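4.2 The open day

The second part of the study took place during an open day at Worutora in July. Visitors entered the small kitchen room in groups of 12, and each group stayed for one demonstration. In total 300 persons attended. The task given to the humanoid was a household one, with a refrigerator and a desk as the two stations and a bottle as the object. Before the robot began, we told the visitors which task it would attempt, but we did not tell them how it was controlled. Figure 3 gives two moments of the demonstration.

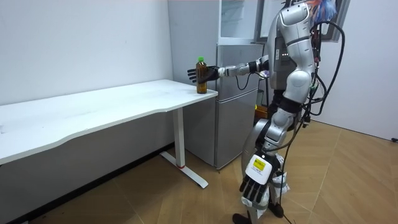
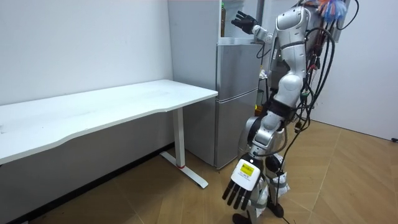 Figure 3. The humanoid at work between refrigerator and desk. First picture: the hand around the bottle at the desk. Second picture: the open hand raised in front of the refrigerator.

Parisa Vahidi objected, in her written comment on our first draft, that a visitor who is not told about the control will simply assume the robot decides everything alone, and that "the answers on trust then measure this assumption and little else". We accept this point in part. In the questionnaire, visitors were asked afterwards who or what they believed was controlling the arm, and the answers on trust are therefore reported separately for each belief in Section 5.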